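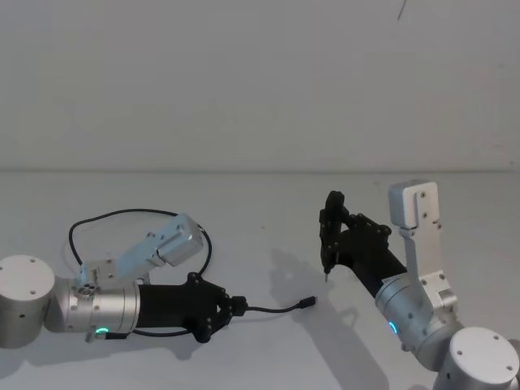
Why do you start with the plug, one reader of our draft wanted to know, when the whole mess is in the cable? Start with how people put them away, she said, the plugs are a side issue. We moved that section up. Plugs come second now.

Loose Leads: Sorting and Storing Cables in the Pellegrini Room
Final project report, Zetummont building, group 4
Jan 13, 2026

What we set out to do

Get the loose cables in the Pellegrini Room into some order a new student can follow without asking. Test a few ways of coiling and storing. Write down which one people keep up with. Small budget, one term, no new furniture.

What was there at the start

Four deep drawers and a crate under the sink. Everything in together: power leads, data leads, adapters, two extension cords, a string of lights from some party. We pulled it all out on the floor and counted 285 pieces. The inventory for the whole building has 3,674 lines and not one of them is a cable, so there was nothing to check against.

First sort was by color. Bad idea, nearly everything is black. Second sort by length. Better but slow, you have to uncoil each one to know. Third sort by what is on the end. Kept that one.

How people put them away

We watched the drawers for two weeks before changing anything (a tally sheet taped inside the door, people marked what they did). Most common thing by far: wad it up, drop it in, close drawer. Second was wrapping it around the hand and tucking the end through. That looks neat going in and comes out with a kink at the tuck. A few people coiled properly and then had no tie, so the coil opened up the next time the drawer moved.

Nobody hung anything up, there was nowhere to hang it. Should have been obvious to us sooner.

Coiling tests

Three methods, same cables each time.

Hand wrap. Fast. Leaves a twist in the line, and a thin lead will not lie flat on the table afterward. It lifts in a loop and you end up holding one end down.

Figure eight. No twist to speak of. Takes up too much room in the drawer, falls apart if you pick it up by the wrong side.

Over-under. Every second loop is turned the other way. Takes maybe five tries to learn. Comes out straight when you pull one end. Best for anything long, and we used it on all the 300 cm leads. For short ones it is not worth the trouble, two loops and a tie is fine.

A thin cable with a small plug was the worst case in every method. There's not enough weight in the plug to pull the line straight, and the free end slides back through the coil and makes a knot. We ended up always starting the coil from the plug end and leaving the plug outside the loops. Cut the knots down a lot.

Thick black leads behave differently. They want to make one big arch and stay there. Don't fight it, make the coil bigger.

Plugs and labels

We bought 100 wrap labels from Trimum, the write-on kind. Ran out, obviously, see the number of cables above. So only one end got labeled, and only on cables where the plug looks like another plug. The label goes a hand's width back from the plug. Closer than that and it catches on the housing of whatever you are plugging into, and it peels.

What we wrote: type, length, drawer letter. First batch also had a date, dropped it, no one read it and it made the writing tiny.

Pencil rubs off. Ballpoint skips on the shiny side. Fine marker is ok if you let it dry before you wrap. Some of batch one is smeared for this reason and we did not redo them.

Work surface

Worth a paragraph. We did the sorting on the floor, then on the brown bench, then on a white table top. The white one is much better for this job, a thin black lead shows up right away and you can see where it crosses itself. On the bench we missed two split jackets that we found later on white. If you repeat this project start there and save youself a week.

Storage

Drawer A power, B data, C adapters, D anything unidentified. Crate is gone. Dividers are cut from shipping cardboard, glued, they will not last past spring. Long leads are on a rail of six hooks from the Pulladden surplus store, screwed to the side of the cabinet. The hooks are too narrow for the thick leads, those go two to a hook over the top and it looks bad. Wider hooks would of been a better buy.

Results

Ran the tally sheet again for the second half of the term. Wadding went down in A and B. Did not change in C, adapters are too short to coil so people just throw them in, and that is probably fine. D filled up faster than we liked. It's turning into the old crate.

The hooks got used more than any drawer. Cables at eye level get put back.

Problems

Ties go missing. We started with one on every long lead and by the last check many had none. Sewing them on would fix it, or the kind with a hole that the cable threads through.

The tally depends on people being honest and remembering. Some days had zero marks and the room was definately in use.

Still open

Drawer D needs a rule for when things get thrown out. Labels for the rest of the data leads, another pack at least. Cardboard dividers to be replaced with wood if the shop has offcuts. The party lights are still in D.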